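What I learned from making an equipment budget

Dec 14, 2019

In December everybody in our office becomes a person who writes budgets. This year it was my turn also. I work with automation for a small company, and until now I only used the equipment that other people had chosen. I did not know how much work there is before a box arrives at the door.

My task was to plan the hand-held grippers and the parts around them for the next year. Kedir Workneh made this plan before me and he gave me his old spreadsheet. It had 34 rows. I thought this was too many for such a small thing, and I deleted the rows which looked unimportant to me. One week later I put almost all of them back.

The first thing I had forgotten was finger pads. When you look at a price list, the gripper is the big number and the pads are a small number at the bottom of the page. But the pads touch everything, and they become old much faster than the body. In Kedir's sheet they had their own row, with spare mounts below it. I had written only "accessories" and a sum that I had guessed.

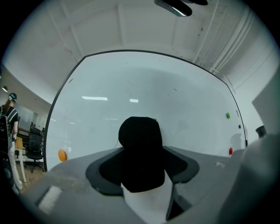 One of our grippers in front of the whiteboard, with the black pad in its mount.

The second thing was cables. I asked for offers from two suppliers, Drultell and Canpolat. The Drultell offer was lower by 400 dollars and I was very happy for one afternoon. Then Hatice Kozan read it together with me and she asked where the cables were. They were not in it. The Canpolat offer had them included, and also the transport. After we added everything, the difference was only 25 dollars. Now I write the same list of questions to each supplier before I compare anything: cables, transport, tax, spare pads, and how long they keep the price.

The third thing is the hardest for me, and it is time. Lutz Ostermann, who signs our orders, does not like it when the money is asked for in January and the invoice comes in May. He wants to know in which month each thing will be paid. So I made a second page with the months on top, and I moved every row to the month when we really need it. Some things I could move to the summer without any pain. The pads I could not move, we need them in the first weeks.

We had a long discussion about whether to buy new grippers or to repair the ones we have. I was for buying. The gray plastic on the one in the photo has scuffs and dusty patches, and I used this as an argument. Hatice said that scuffs do not cost anything, and she was right. A worn pad is a reason to spend money and a scratched body is not. In the end I planned for two new ones and for repair parts for the rest. Repair parts are boring to present in a meeting, but Lutz accepted them faster than any other row.

I also want to write down one small mistake, so that I will remember it next year. I put no reserve in the first version. I believed that a reserve makes me look like a person who did not do the calculation well. Kedir told me that it is the opposite in his experience, and that a plan without a reserve comes back to the table in the spring. I added one row for it, at the very end, and I wrote clearly what it may be used for.

The plan is now with Lutz and I wait for his answer until the holidays. If he says yes, the first order goes out in January. I still have to ask Canpolat if the pads can be delivered before the grippers, and I must find my notes about the spare mounts, because the number in my sheet and the number in the offer are not the same.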